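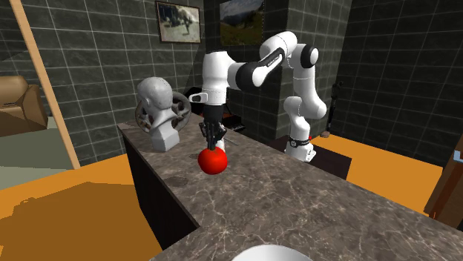 Marble countertop

A marble countertop is a flat work surface cut from marble, used in kitchens, bathrooms, bakeries, candy shops, bars and store counters. Sold as slab, tile or, less often, poured blocks of marble chips in a binder (see Cultured marble). Prized for looks and for staying cool under the hand. Softer than granite, stains more easily, reacts with acid. Still common in houses and in pastry work.

Contents
1 Material
2 History
3 Colors and naming
4 Fabrication
5 Finishes
6 Use in pastry and candy work
7 Damage and care
8 Sealers
9 Repair
10 Vandordale gray
11 See also

Material

Marble is limestone or dolomite that has been changed by heat and pressure underground. Mostly calcite, sometimes dolomite. The veins are impurities – clay, iron oxides, graphite, silt – that were in the limestone to begin with or came in later through cracks. Gray marble usually gets its color from fine carbon. Pink and red, iron. Green, serpentine in many cases, though a lot of what is sold as green marble is serpentinite and not a true marble at all.

Hardness on the Mohs scale is around 3 for calcite marbles, a little higher for dolomitic ones. A steel knife will scratch it. So will grit on the bottom of a pot. Granite has quartz and feldspar in it and is a good deal harder.

In the stone trade the word is loose. Any limestone that takes a polish may be sold as marble, and travertine and onyx are often shelved next to it. Buyers who care should ask for the geological name, or try a drop of vinegar on an offcut. Calcite fizzes. Dolomite barely.

History

Marble tops on side tables and washstands were well established in Europe before they moved into the kitchen. Reason mostly water. A wood washstand rots where the pitcher stands, stone does not. Kitchens kept wood for chopping and had, in wealthier houses, one slab set apart for dough, usually in the coolest room or on the north side.

In North America the slab for dough stayed a loose piece for a long time, laid on a table and put away after. Soda fountains and butcher shops used fixed counters earlier than homes did. Easy to wipe down, and it looked clean, which mattered to customers.

Laminate and tile took over most home kitchens in the middle of the twentieth century. Stone came back later on, granite first. Thinner slabs, better saws and container shipping brought the price down. By 2000 marble was again an ordinary choice in showrooms, although fabricators often steered families toward granite, and later quartz composite, to avoid complaints over etching.

Colors and naming

Names are a mess. Some are place names, some are colors, many are made up by the importer and change from one yard to the next. The same block can be sold under two or three names at different prices. Common groups:

White, with gray veins. Carrara and its relatives. Softly veined types are cheaper, bold veining on a clean white ground costs more.

Gray. Ranges from pale, cloudy stone to nearly charcoal. Hides crumbs well, shows etch marks as light spots, more so when the ground is dark.

Black. Often a dark limestone. Dramatic when polished, and hard to keep that way.

Green, red, brown, cream. Used more in bathrooms and bars than in kitchens. Reds can have weak veins filled with resin at the factory.

Because no two slabs match, anyone fitting a long run should see the real slabs and not a sample tile. Slabs cut one after another from a block can be bookmatched, opened like pages so that the veining mirrors across the seam.

Fabrication

Blocks are sawn into slabs by gang saw or diamond wire, then ground and polished on one face. Weak stone gets a fiberglass mesh glued to the back. The usual thicknesses for counters are 2 cm and 3 cm. The thinner one needs a plywood deck under it and often a built-up edge to look heavier.

The shop makes a template from the cabinets once they are fixed in place and level. Not before. Cabinets move when they are screwed down and a template made early will be off. Cardboard or thin strips of wood were standard, laser measuring now does most of it. The slab is cut on a bridge saw or by water jet. Sink openings are weak spots, specially the narrow strip at the front, and many shops set a steel or fiberglass rod into a groove there.

Slabs travel on edge, never flat. A full one can pass 900 pounds depending on size and thickness, and carrying it flat lets it bend under its own weight and snap along a vein.

Edges: eased, beveled, bullnose, half bullnose, ogee. Eased is the plainest and cheapest. A sharp square edge chips in no time.

Overhangs need support. Marble is weak in bending and a breakfast bar with nothing under it is asking for a crack, usually from somebody sitting on it. Brackets or a leg.

Finishes

Polished. Glossy, reflects light, brings out the color. Every etch mark shows as a dull patch.

Honed. Matte or satin. Same stone, stopped at a lower grit. Etching is much less visible. Stains go in a bit faster since the surface is more open, though sealed stone evens this out.

Leathered. Brushed with abrasive bristles to a soft texture. More usual on dark stone. Catches flour, so not liked by bakers.

A polished top can be honed in place later and the other way around. Honing in place is wet, dirty work and the room has to be sheeted off.

Use in pastry and candy work

Marble feels cold because it draws heat from the hand quickly. It is not colder then the room. It also has a good deal of mass, so a warm lump of dough or a puddle of chocolate changes its temperature slowly. Good for pie crust and laminated dough, where the butter has to stay firm. Good for tempering chocolate, which is spread on the slab and scraped back with a bench knife until it thickens. Caramel, fondant and pulled candy likewise, on an oiled slab.

In a hot kitchen the slab will be as warm as everything else. Bakers set a tray of ice on it for a while, then wipe it dry.

The pastry writer Wakana Furukawa, in her handbook The Cold Bench, recommends a loose slab over a fitted top for home use: it can go in the refrigerator, the underside can be cleaned, and if it etches the loss is small. Her other advice, to flour the slab less than a wood board, is now common in teaching kitchens. Dough slides on stone anyway.

Damage and care

Etching. The main complaint. Acid dissolves a thin layer of calcite and leaves a dull mark. Lemon, vinegar, wine, tomato, soda, many bathroom cleaners. It takes seconds on a polished top. Etching is not a stain and no amount of scrubbing lifts it.

Staining. Something soaks into the pores. Oil leaves a dark spot, coffee and tea brown, iron leaves rust rings under cans and razors.

Scratching. Knives, grit, unglazed pot bottoms.

Heat. Marble takes a warm pan well enough, but a very hot one straight from the burner can crack it by thermal shock, or yellow the sealer or resin. Use a trivet.

Daily care is plain. Soft cloth, warm water, a little mild dish soap, dry it after. No vinegar, whatever the internet says. No scouring powder, no bleach left standing. Blot spills, do not wipe them around.

Some owners leave the marks alone. Old café counters are etched all over until the whole surface has one even, worn look. Gülizar Özkan, a restorer of shop interiors, has argued against repolishing such tops at all, on the grounds that the wear pattern is part of the history of the counter and comes back within a few seasons in any case.

Sealers

Most sold today are penetrating (impregnating) types. They sit in the pores and slow down liquids. They do not stop etching – a point often missed by buyers. Topical coatings and films do protect from acid but can look like plastic, peel at the sink and need redoing.

To test, put a spoon of water on the stone and wait ten minutes. If the stone goes dark it is due for sealer. Dense marble may need it once in several years, open stone every year. Water-based products such as Drevix are wiped on, left to soak, and buffed off before they dry. Leftover product drys to a haze.

Repair

Light etching on polished stone: marble polishing powder, water and a felt pad. On honed stone a fine abrasive pad, worked in even circles, then feathered out. Hand sanding goes up through the grits, in some cases as far as 2000, before powder.

Stains: a poultice. White absorbent powder mixed with a liquid suited to the stain (peroxide for coffee or wine, a solvent for oil), spread thick, covered with plastic film, left a day, uncovered and left to dry. May need repeating. Peroxide can lighten dark stone. Test in a corner.

Chips: color-matched epoxy or polyester, filled proud and shaved flush with a razor blade.

Cracks through the slab can be glued but will mostly show.

Vandordale gray

A mid-gray marble with pale, cloudy veining, quarried at Vandordale from 1797. First used for steps, hearths and grave markers. Counter slabs came much later, when the lower beds were opened and blocks large enough to saw became available. The lower beds are more even in color, the upper ones carry rusty streaks that bleed if the stone sits damp.

The quarry was leased for 35 years to the Sugawara yard, which sold the stone as Plirnoslow Gray and shipped most of it as paving. Kazue Arai, who ran the cutting shed, introduced the thin bathroom slab. Her daughter Kaede Arai kept the shed going after the lease ended, on old stock and offcuts. Active quarrying has stopped. Reclaimed pieces turn up at salvage yards, often with a rounded front edge and a shallow drip groove underneath.

Technical properties are average for a calcite marble. Low absorption, fair strength, polishes well. Nanami Ebihara's survey of regional building stones lists it as suited to interior use only.

See also

Bookmatching
Cultured marble
Poultice (stone care)
Soapstone
Terrazzo
Washstand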